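Oluwatosin Ogunleye
small hardware, big feelings

1/
OK so I spent the whole of June sorting every loose screw, bolt, washer and mystery bracket in my workroom and I have opinions now. Long thread, get a snack.

2/
Where I started: one cookie tin, two coffee cans, a bread bag (I know) and the bottom of a toolbox. Every time I needed a screw I'd tip the tin out on a towel, stir it with a finger, find something that was almost right and use that. If you've ever felt an almost-right screw go tight two turns too early, you know how that ends.

3/
First thing I did was dump it all on an old bedsheet and sort by head. Only by head. I'd tried sorting by length before and gave up after an hour with a ruler in my hand and eleven piles that all looked the same. Heads you can do while listening to a podcast.

4/
My piles: wood screws, pan heads, countersunk, cap screws, and a pile called "rude" for anything with a stripped drive. The rude pile got very big very fast and went straight to the scrap metal bucket. Do not keep these. You'll want to keep these. Don't.

5/
Can I talk about socket-head cap screws for a minute? I love them so much. Tall round head, straight sides, six-sided hole for the key, and they drop down into a pocket so there's nothing sticking up to snag a sleeve. Silver ones in black metal are my favorite look in all of hardware. I would wear it as jewelry.

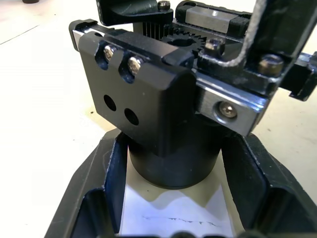 6/ SLOTS VS HOLES
A slot is such a polite thing for a part to have. With a round hole your screw goes where the hole is and that's it. With a long slot you get a little wiggle before you tighten down, so if your measuring was a bit hopeful (mine always is) you can nudge the part over and still get it straight. I've started filing slots into my own brackets at home. Ugly slots, but slots!

7/
Matte black shows every speck of dust, by the way. I used to think black parts stayed cleaner. They do not. A soft paintbrush gets into the pockets better than a rag does – mine is a cheap makeup brush and it's the best thing on the bench.

8/ DRAWERS
I went back and forth on this for ages. Ended up with the Susari cabinet, the one with 30 little drawers, from the Valton down by the bus depot. The drawers don't have stops, so if you pull one with enthusiasm it comes all the way out and you get to do your sorting again. I've done that twice. I now pull my drawers like I'm defusing something.

9/
Labels: tape a real screw to the front of each drawer. I had a label maker going and wrote everything out very neatly and then never read a single one. My eyes go to the shape. A bit of clear tape and a sample and I can find what I want from across the room.

10/
The exception is thread size, where you do need it written down, because some of these little guys look identical until they jam. I write it with a paint pen on the side of the drawer. Metric on the left half of the cabinet, inch on the right. Mixing those up is how I ruined a perfectly good lamp base and I'm still sad about it.

11/
Someone's going to ask so: yes, buy a thread checker if you can. Mine is the Kerna one, a string of little studs on a cable. You try your nut or bolt on each until it spins on easily. It hangs on a nail by the door. Easily the nicest present I've ever bought myself.

12/ CAP SCREWS VS COUNTERSUNK
People message me about this more than you'd think. Countersunk heads have a cone underneath, so they pull themselves to the center of the hole and finish flat. Great for anything where something has to slide over the top. Terrible if your hole is off by a hair, since the cone will happily drag the whole part over with it.

13/
A cap screw sits flat on its underside and doesn't care about centering. It'll hold where you put it. So I use caps for things I'm going to adjust and countersunk for things I'm done with. Not a law, just how I've been doing it.

14/
And a thing I didn't appreciate until I'd ruined a few: the key has to go ALL the way down into the socket. Dust packs into the bottom of those hex holes and then your key only grabs the top bit, and round it goes. Pick the hole out with a toothpick first. Then push down, then turn.

15/
Also please throw away worn hex keys, or grind the tip back square if you've got a grinder. I had a 2 mm key so rounded it was practically a knitting needle, and I'd been blaming the screws for a year.

16/
I keep stopping to look at how other people lay out their hardware. Little pairs of screws next to each other, empty holes a bit lower down on the same part, everything lined up. It's so soothing! Spare holes especially. Somebody leaving themselves options.

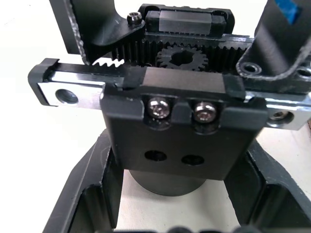

Shiny cap screws up top, empty holes below, and a nice silver rail in front. Swoon.

17/ ABOUT RAILS
Got a few bits of sliding rail in the sort too, out of a dead drawer unit. Don't throw those in with the screws. They scratch, grit gets on them, and then whatever rides on them feels like it's driving over gravel. Mine are each wrapped in a sock now. A drawer of socks in a workroom, go ahead and laugh.

18/
Same goes for little gears. I had a handful from an old printer rattling around in the coffee can with the nails and half the teeth were chewed. The survivors live in an egg carton, one to a cup, and I keep opening the lid to look at them.

19/ THE BORING TRUTH ABOUT QUANTITIES
You don't need as many as you think. I was buying boxes of 50 of everything and using 8. My new rule is one small drawer per type and when it's full, it's full. The extras went in a jar for my neighbor Ní Mhurchú, who is building a chicken house and takes anything with a point on it.

20/
What I bought too much of: washers. What I never have enough of: washers, but a different size. No fix for this. If you have one, my messages are open.

21/
A few people asked about rust. I put the worst ones in white vinegar overnight, rinsed them, dried them on a warm tray and gave them a tiny wipe of oil. Don't do plated ones this way, the vinegar eats the shiny stuff off. I learned that with some very pretty zinc bolts that are now the color of a rainy sidewalk.

22/
Time report for anybody planning their own: I did it in the evenings, with tea, a bit at a time. I would not try it in one go. By the end of a long night everything looks like a pan head and you start making piles you can't explain in the morning.

23/
Still to do: the top shelf. It has springs on it. Springs don't stack, don't lie flat, and hold hands with each other the second you turn your back. Currently they're in a takeout tub with the lid taped down and I'm not opening it until I've had a vacation.

24/
Somebody in the replies wants to know what I do with the single odd ones, where there's only one left and no friend for it. They get a saucer by the window. When I'm desperate I check the saucer first, and it has saved me a trip to Valton more often than I'd have guessed.

25/
Show me your drawers! Tins and bread bags welcome too, I was there a month ago. Replies are open and I'm putting the kettle on.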